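The Long Wait for a House in Stallevholm

Nabila Ismail had a mortgage preapproval in hand for 7 months before she made her first offer. She lost that one, and the one after it. The third house, a two-bedroom on the east side of Stallevholm with a cracked driveway and a new roof, is now hers.

"I stopped looking at the pretty listings," she says. "I started looking at the ones that had been sitting."

Buying a home that has been on the market for a while is an old approach, and in Stallevholm it has become a common one. The town has few new homes. The last large development, Plotalari, finished its final street several years ago, and most of what comes up for sale there goes under contract quickly. Buyers who can't move fast have turned to the older neighborhoods near the rail yard, where a house can stay listed through a whole winter.

Sekar Gunawan has sold homes in that part of town for most of his working life. He runs a small office on Rondonuwu Street, over a shoe repair shop, and keeps a paper map on the wall with pins for the listings that have gone stale. The usual cause, he says, is price. An owner picks a number based on what a neighbor got, the neighbor's house had a second bathroom, and the first month goes by without an offer. After that, buyers assume something is wrong with the place.

Sometimes something is. Ismail's inspector found an electrical panel that needed replacing and a damp spot in the crawl space. The seller agreed to pay for the panel. The damp spot came from a downspout that emptied next to the foundation, and she fixed it herself with a length of pipe.

Gunawan tells clients to ask three things before they write an offer on a house like that: how long it has been listed, whether the price has already dropped, and whether an earlier contract fell through. The first two are on the listing history. The third usually takes a phone call, and the answer may be short.

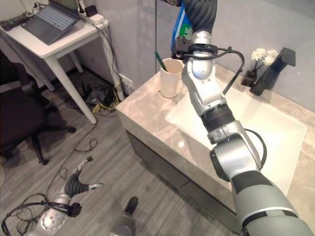 Can a buyer ask for repairs on a house that is being sold as is?

A buyer can ask, but the seller has no duty to agree. "As is" means the owner doesn't plan to fix anything. If the contract has an inspection clause, the buyer can still walk away within the time it allows, and many sellers would sooner lower the price than start over.

That clause is the part Gunawan worries about most. In a tight market, buyers drop it to make their offers look stronger. He has seen people do this on homes with no other bidders at all, out of habit or nerves. On a house that has been sitting, he says, there is seldom a good reason to give it up.

Financing can be slower too. Lenders send an appraiser, and an appraiser may flag peeling paint, a missing handrail or a furnace that won't start. Ismail's closing was pushed back twice, first over the panel and then over a missing signature. She had given notice on her apartment in the Voltstead building and ended up paying an extra month there.

The lots in the rail yard neighborhoods are narrow and deep, and the fences don't always follow the property lines. A survey costs money, and plenty of buyers skip it. Ismail ordered one. It showed that her neighbor's shed stood 3 feet over the line. The two of them signed a short agreement letting it stay where it is, and the title company added it to the file.

She moved in last July. The driveway is still cracked. She has a quote for the work and plans to get another one — the first contractor wanted to replace the front walk as well, and she likes the front walk.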